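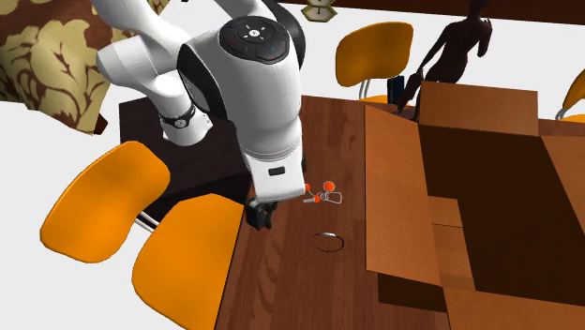 Keypoint rewards vs. plain success reward, my numbers so far
Sim & Learning board > Manipulation

tablesaw_tess
Okay so I finally have something to post after complaining in the other thread since March. I've been trying to get a reach-and-place policy to train in a cluttered room in Tavar without babysitting it, and I swapped my reward for a keypoint one. Instead of a single "distance to goal" number, the target is three little points in space, and the policy gets paid for bringing its own matching points onto them. Position and orientation come along together and I never have to pick a weight between the two (I hated picking that weight!).

Setup: 3,388 training episodes per run, 300 held-out layouts for eval, furniture and clutter shuffled every reset. With the old reward my policy would get to the right spot and then hover there with the wrist twisted, happy as can be. With keypoints it squares up on the way down. Success on the held-out layouts went up in both seeds I ran. I'm pretty excited.

mudflap
Nice, but how many seeds did you say? Two?

tablesaw_tess
2, yeah. I have one GPU and a landlord who pays attention to the electric bill.

mudflap
Then I'd hold off on the party. I ran close to the same comparison on Sarmiento tasks last year and my first couple of seeds looked great too. By the time I had a proper batch the gap was mostly gone. Reach tasks are noisy early on and you're stopping pretty early.

orrery9
I don't think that's fair to her, the twisted wrist thing is real and it's a known way for a distance reward to go wrong. If orientation is weighted too low the policy just eats the penalty. More seeds won't change that.

mudflap
More seeds would tell you if keypoints fixed it or if a better weight would have. Did you sweep the weight on the baseline?

tablesaw_tess
...a little. I tried the default and one that was way bigger. The bigger one made the arm creep along and never get there, so I went back.

mudflap
So the baseline got two tries and the new thing got your full attention. I've done this too, not picking on you.

pelican_dad
Different question. How far apart are your three points? When I put mine too close together the rotation part went flat and I may as well have been using position only. Spread them out and it learned fast, but then it cared about angle way more than it cared about getting there. So the weight you hate picking is still in there, it's just hiding in the spacing.

tablesaw_tess
Oh no. You're right. I left the spacing at whatever the Honance config had and never touched it.

orrery9
Still easier to reason about though. Spacing is in real units and you can see it in the viewer. I'd take that over a mystery number any day.

quietbolt
Are you drawing the markers in the same scene your cameras render from? I lost a week to that one in Trokow. The debug spheres were showing up in the observation images and the policy learned to chase orange dots. Beautiful curves. Turn the markers off at test time and it fell apart completely.

tablesaw_tess
State only for now, no images go in, so I'm okay there. But I'm writing that on a sticky note for when I switch over.

quietbolt
Check it twice. Mine were "off" too, according to the flag.

mudflap
If you want my shopping list: sweep the baseline weight, sweep the spacing, and run up to 3,000 more episodes on each before you call it. Same eval layouts for everything. If keypoints still win I'll say so in here and change my own configs.

tablesaw_tess
Deal. Spacing sweep is going on tonight. I still think you're going to be changing your configs, but I'll post the ugly curves either way.

pelican_dad
Post the spacing values with them please, I've been guessing at mine forever.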